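Home Current Issue Past Issues Authors Search Contact

3.2 Sorting packaged snacks at the table

The second household task was the sorting of mixed packaged snacks into an open container. We chose it for two reasons. First, most homes in the Hokesdale survey kept a supply of small wrapped foods for guests and children, and in 569 of the 600 homes these foods were stored together in one place, whatever their size or type. Second, the snacks themselves vary a great deal in how they hold their shape. A wafer bar in a sealed wrapper stays straight when it is lifted by one end. A bag of puffed corn gives under light pressure and takes up far more room than its weight suggests. A twist-wrapped candy is small and hard in the middle, but its ends bend in any direction.

Each session began with the snacks spread over a table in the main living area. We did not ask households to clear the room or to move furniture, and the table was always the one the family used for eating or for receiving visitors. An open box or tray was placed on the table within reach. The items were then picked up one at a time and put into the container until the table was clear or ten minutes had passed. No order was given. Items that fell to the floor were set aside and left out of the count.

We grouped the items by packaging and not by contents, as the packaging decides how an item can be held and how it sits among others. Four groups were used. Bars and long packets were treated as stiff items. Pillow bags, which are filled with air at the factory, were treated as soft items. Twist-wrapped candies and small sachets formed the third group. Lollipops and other items on a stick formed the fourth, and this group caused the most disagreement between coders, who could not always tell whether an item had been held by its stick or by its wrapper. A second reading of those entries settled most of the cases.

Across all sessions, 2998 single placements were recorded. Of these, 2191 were made on the first try, meaning that the item was lifted once and released once inside the container. The remainder needed a second lift, usually after an item slid off the rim or came to rest on top of a larger bag. Soft items accounted for many of the second lifts. Once a pillow bag was in the container it tended to lean against the wall and block the space behind it, and items placed later ended up on top of it or beside it at an angle.

The containers also made a difference. Gift boxes with stiff sides held their shape, but their corners filled unevenly. Long, shallow trays were easier to reach into from the side of the table, although tall bags stuck out over the edge and had to be moved when the tray was carried away. In the homes where the Valentini sorting sheet (a printed guide to grouping foods by size) had been handed out, large bags were more often put in first. We did not find that this changed the total time.

Table surfaces were noted for each home. Polished wood was the most common. Small candies slid on it when touched off center, and thin plastic packets lay so flat that they were hard to lift without first being pushed to an edge. On cloth-covered tables the opposite was seen: candies stayed in place, but the cloth sometimes came up with the packet. Figure 4 shows two moments from one home in the Grullari group.
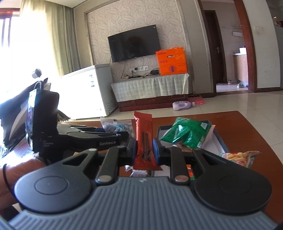
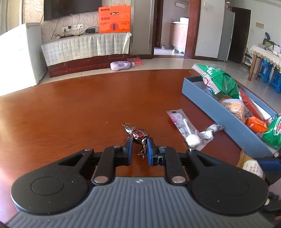 Figure 4. Snack sorting at a reddish-brown wooden table. First panel: a bar in an orange-red wrapper held upright, with an open dark blue box to the right. Second panel: a twist-wrapped candy, with a long blue-gray tray on the right side of the table.

3.3 Coding of placements

Placements were coded from the recordings using the Lemis scheme, with small changes. The original scheme has a single code for any item that is resting in a container. We split this into two codes, one for items lying fully inside the walls and one for items leaning on or over the rim. A leaning item was still counted as placed if it stayed where it was until the next item was lifted.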